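November, bench notes, afternoon

Second try at the puffed grain batch for the Tredine bars. Yesterday's syrup went in too cool and the mix set up in the bowl before I could press it. Today I took the syrup to 120 C, off the heat, then stirred in the grains straight away. Used 185 g of the Mirkura millet and left the salt where it was.

Pressed into the small tray with the flat board, two passes. Edges still crumbly, middle fine. I think the tray is too wide for this amount - the layer thins out toward the corners and there isn't enough syrup there to hold it.
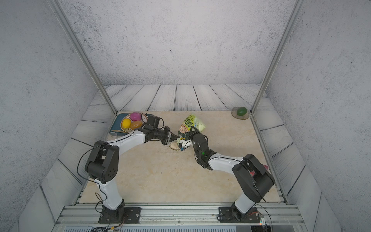
Left the slab on the rack until 4:30 and cut it with the long knife. Cleaner cuts than last time, fewer loose grains on the board. Total weight with both slabs and trimmings was 1,506 g. Trimmings are in the Jaunzems tub on the second shelf, please don't throw them out, I want to check how they soften overnight.

Frauke Voß tasted a corner piece and found it too sweet. I agree. Could drop the sugar a little and keep the glucose the same.

To do: narrower tray, warm the grains first, order more parchment. Tunitz scale is drifting again - zero it before every weighing.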